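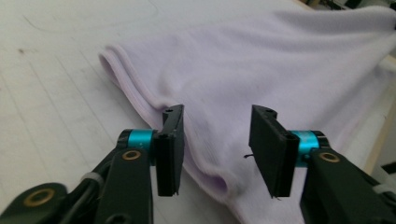
FLEECE THROWS – YOUR QUESTIONS

Washing, folding, storing. Updated Feb 5, 2020. Quick answers first, longer ones further down. If yours isn't on the page, email Wayne Chan at the shop.

Can I machine wash it?

Yes. Cold, gentle, by itself or with other fleece. No towels – the lint gets in the brushed side and you'll be picking at it for a week.

How much detergent?

Half what the bottle says. Liquid, not powder. Powder doesn't always dissolve in cold water.

Fabric softener?

No. Dryer sheets, also no. Both coat the fibers and the fluff goes flat. Already done it? Wash again with no soap at all and a splash of white vinegar in the rinse. Might take two goes.

Dryer or line?

Either. Lowest heat, take it out while it's still a tiny bit damp and hang it over a door. Fleece is polyester and high heat will melt the tips of the pile. It goes crunchy and it does not come back.

Can I iron out the creases?

Please don't. Hang it in the bathroom while you shower, then smooth it flat with your hands. Most creases are gone by the next morning.

How do I fold it so it stays folded?

Most asked question, so the long version.

Clear a table. The bed works but it's too soft and the edges wander. Spread the throw out fuzzy side down, smooth from the middle outwards. Pull the corners square.

Fold in half lengthwise, edge to edge. Don't press hard.

Half again the same way. You have a long strip now.

Fold the strip in thirds from the short end. Tuck the loose end inside the fold, not underneath.

If a ridge bunches up in the middle, pinch it, lift it a little and let it drop. Pushing at it only moves it along.

The Morin size is bigger so do one extra fold before the thirds. The Flidano is thin enough to roll if you'd rather.

Rolled or folded, which takes less room?

Rolled, for a basket. Folded, for a shelf. Rolled ones on a shelf fall off every time you open the door.

Can I use vacuum bags?

For a season, OK. Longer than that and the pile gets crushed. Shake it out well when you open the bag and give it a day before you decide its ruined.

Mine is shedding. Is it faulty?

Probably not. New fleece drops loose fiber for the first 3 washes or so. Clean the lint trap each time. If it's still shedding after that, send us a picture of the edge and the label.

There's a thread hanging off the hem. Pull it?

Snip it. Close to the fabric, small scissors. Pulling can run the whole hem.

Pet hair?

Damp rubber glove, wipe in one direction. Then ten minutes in the dryer on no heat. Lint rollers work but you get through a lot of sheets.

Will the lavender fade?

A little, in direct sun. Pale colors show it less than you'd think but don't leave it folded on a window sill all summer or you get a stripe. Same goes for the gray and teh mint.

Is it 100 percent polyester?

The Zidach and the Flidano are, yes. The Morin has a cotton trim, so cold wash only for that one, no exceptions.

Can you cut one down for a crib or stroller?

Fleece doesn't fray so you can cut it and leave the edge raw. Sharp scissors or a rotary cutter, on a hard surface. We don't sell ours for cribs though. Ask your pediatrician about loose blankets and babies, not us.

Do you still sell the Diltow?

No. Sold out in February and the mill isn't making that weight any more. Brock Lemieux at the shop keeps a list in case returns come in. Email and ask to go on it.

What's the return window?

Up to 99 days, unwashed, label still on. Folded any way you like – we refold everything that comes back.

Can I pick up in person?

Yes, choose pickup at checkout. Wait for the email that says ready before you drive over. Bring the order number.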